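Butcher block countertop drying out near the sink, what oil and how often?

Posted in Home Repair > Kitchen

mapleandmud
Muddale

We moved into a house in October with maple butcher block on both sides of the sink. The previous owners left no notes on what they used on it. Most of it looks fine, but the 15 inches or so closest to the faucet has gone gray and feels rough, almost fuzzy. Water soaks right in and leaves a dark spot that takes half the morning to fade.

I bought a bottle of mineral oil at the drugstore in Plollport and put on one coat. It looked great for 4 days and then went back to how it was. We do cut on it sometimes, mostly bread. I would like to avoid sanding the whole counter if I can, but I will do it if that is the real fix. Also, how do you tell if there is already a finish on it? The far end by the stove doesn't soak up water at all.

9 people found this useful

benchdog_194
Member, Wood and Finishes

The stove end probably still has a film finish on it, and it has worn off by the sink. Put a few drops of water on different spots and wait. If it beads up, there is something on the surface. If it darkens the wood, it's bare. Oil won't get through a film finish, so don't bother oiling the stove end until you decide what to do with the whole top.

For the gray part, scrape or sand with 120 grit, going with the grain, until the color comes back. Then wipe it with a damp rag, let it dry overnight, and sand off the fuzz with 220. The damp rag raises the fibers so they don't come up again the first time you wash the counter. 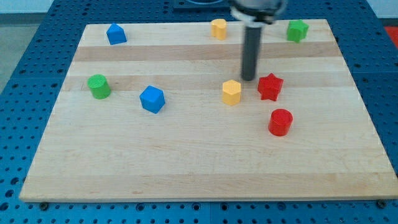 One coat of mineral oil is never enough on dry maple. Put on a heavy coat, leave it for a few hours, wipe off what's left, and do it again the next day. Keep going until it stops taking it in. After that, once a month is plenty for most kitchens, maybe more often right by the faucet. A mix of mineral oil and beeswax holds up to splashes better than plain oil, but it still isn't waterproof. Wipe up puddles.

If you get black spots that don't sand out, that's usually iron and water. Oxalic acid will take them out. Wear gloves and rinse it well.

Durán

just use Zondix board wax, did my island with it and it's fine. no sanding

mapleandmud
Muddale

Thanks. Did the water test and it beads on everything past the dishwasher — so there is a finish over there. I'm going to sand the sink side first and see how close I can get the color before I touch the rest.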